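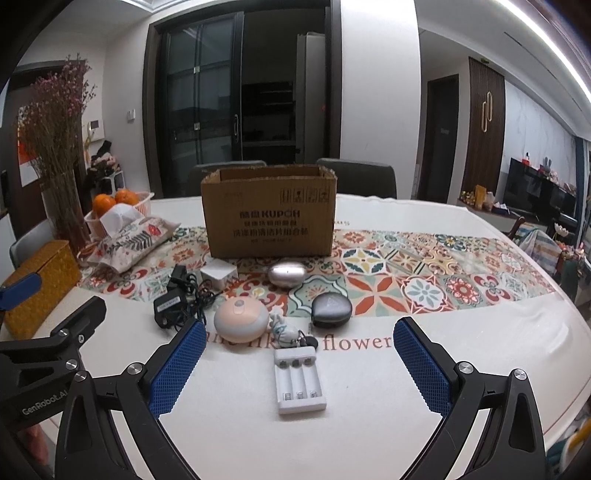
An open cardboard box on the dining table, with a few small objects in front of it.

Big news from Imcombe: the town's dog club is starting a proper beginners' trick class in November, and we could not be more pleased! It has been a long wait for anyone whose dog can already sit nicely and is plainly ready for something sillier.

Laine Laur will be leading the sessions in the Didmont hall, with her two spaniels, Umard and Holmgren, on hand to show how it's done. Umard is the steady one. Holmgren learned to roll over in a single weekend and has been doing it at people ever since (usually on the path outside the butcher's, usually in the rain).

The course runs for six weeks and starts with the basics: spin, paw and going to a mat. After that everyone moves on to weaving through legs, which looks tricky but most dogs love it. Small dogs and short-legged dogs are very welcome, and so are older ones, who can skip the jumping and do nose work in the corner instead. 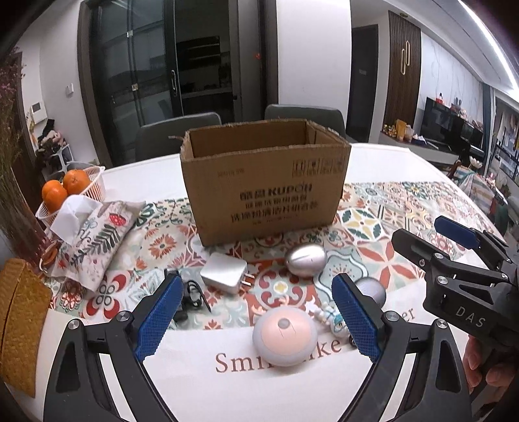

The box on its tiled-pattern table covering.

"Bring treats the size of a pea, and more of them than you think," says Laine. "And bring a dog who hasn't just had dinner!"

The club now has 209 dogs on its books, up from 196 last year, so places may go quickly. Members can put their names down at any Imcombe training night, and new faces can do the same at the door from 6pm. Dogs need to be happy around others and should come on a flat collar or harness. Puppies still waiting for their jabs can join the next course in spring.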